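Lellach two-finger gripper kit

The Lellach is a gripper for small home-built arms. It comes as a kit of printed parts, one servo, cables and a bag of fixings, and it goes together on a kitchen table in an evening. You will need a 2 mm hex driver and side cutters, neither of which is supplied.

The fingers close on handles, tubes and light household things. Long handles are best held near the end, with the arm moving slowly — a dustpan will swing if you rush it.

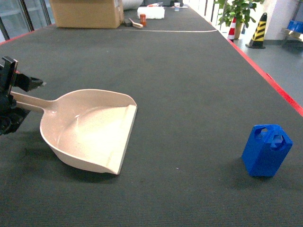
Photo: Czesław Ziółkowski / Ametepe workshop, July 2026

The black gripper has hold of a cream plastic dustpan by the end of its handle, over a table covered in dark grey fabric. We like a covered table for first tests. Dropped parts don't bounce far and the fingers don't get scuffed.

Opening: 58 mm
Cable length: 30 cm
Controller: Nusta board, sold separately
Mount: four-bolt, also fits the Flovent wrist

Kits bought before June have the older cable clip. It still works, but route the servo lead on the outside of the bracket or it will catch when the wrist turns.

Spare finger pads are sold in pairs. Order code 3638.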